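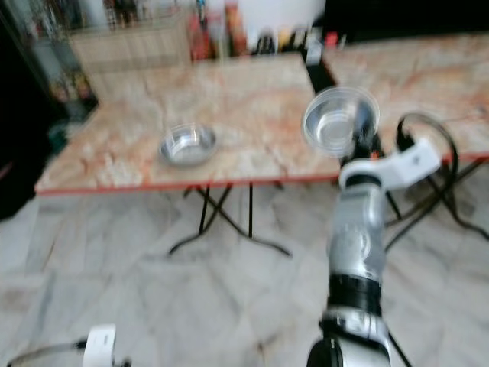
**Ustside Community Garden – minutes, January meeting**

Started at 7.10 pm in the back room, once the kettle had boiled.

Present: Shahab Rezaei (chair), Signe Lykkegaard, Shalini Gautam, Dagný Riis, and me, Svend Brynjólfsdóttir, taking notes again. Jada sent apologies – she's got a sick kid at home.

**Last minutes**

Accepted, with one fix. I'd written that the north beds were getting new edging and it's the south beds. Sorry, Dagný!

**Money**

Shalini went through the account. We've got $1,377 in the bank, and $492 of that is spoken for (water bill, plus the last bit we owe Bundgaard for the gravel). Plot fees are coming in slowly. Three plots haven't paid and Shalini will ring them, nicely. Signe wondered whether fees should go up next year and we talked about that for far too long. I'd leave them alone, Shahab would add $5, and we're putting it on the list for the next meeting.

**Water**

The tap by the compost bays is dripping again. Dagný has already changed the washer and reckons the whole fitting is worn out. Drirnell quoted us for a new tap and a lockable cover, but the quote didn't say if labour was included, so Shahab's going to ask. Until then please turn it off at the main valve when you're the last one out. I forgot on my own turn last week, so I'm saying this to myself as well.

We also agreed to keep watering to before 9 am or after 6 pm while it's this hot. Signe will write it on the whiteboard in the shed.

**Tomatoes**

Everybody has too many. Shalini suggested a swap table by the gate, where you leave what you can't use and take what you like. All in favour. Zucchinis are welcome too, I suppose, but please keep them to a sensible size (we all remember the marrow). Dagný asked for people to write the variety on a bit of tape, as she wants to save seed from the yellow ones and last year she had no idea what she'd picked.

**Open morning**

Shahab would like to run one in autumn, same as last time. We had more than 50 people through and ran out of scones early, so I've been told to bake double. Signe will do the seed-planting corner for the kids and Shalini will ask the library if we can leave flyers at the desk. I said I'd do the poster but I'd love some help with the colours – mine came out very brown last year.

No date yet. Shahab is checking it doesn't clash with the school fair.

**Other bits**

- The good wheelbarrow has a flat tyre. Dagný has a pump at home and will bring it.
- Somebody's green gloves are still on the hook in the shed.
- Plot 3 is free from next month. Signe will call the next name on the waiting list.
- Shahab wants the shed key back from whoever has the spare.

Finished at 8.25 pm. Signe has the biscuit tin for next time.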